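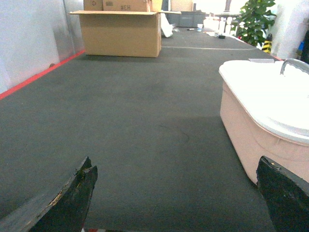 Notes prepared by Mélanie Hawthorne for the evening course in property letting. Last updated: 2022-12-07

Unit 2: The first viewing

Please read these notes before the session in January. We will work in pairs with the Tollura case, so bring your copy of the floor plan.

Before you meet the client, read the whole file again. In the Tollura case the rent is 600 per month and the deposit is held by the agency, Pramanik Lettings. Many beginners know the rent but cannot say which bills are included. The client will ask this in the first minutes.

A viewing in our exercise lasts 30 minutes. Use the first part to let the client walk and look. Do not speak in every room. If you do not know an answer, write the question down and say when you will reply.

Three points which were weak in the last homework:

- The difference between a holding deposit and a security deposit. Several students used one word for both.
- Who may sign for a tenant who is abroad.
- The inventory. "Good condition" is too general. Write what you see, room by room, and let both parties sign each page.

Homework: write the follow-up letter to the Aredport client, who liked the flat but finds the lease too long. One page is enough. The model letter is on page 189 of the course book.

We use cookies to remember your settings. Accept | Manage choices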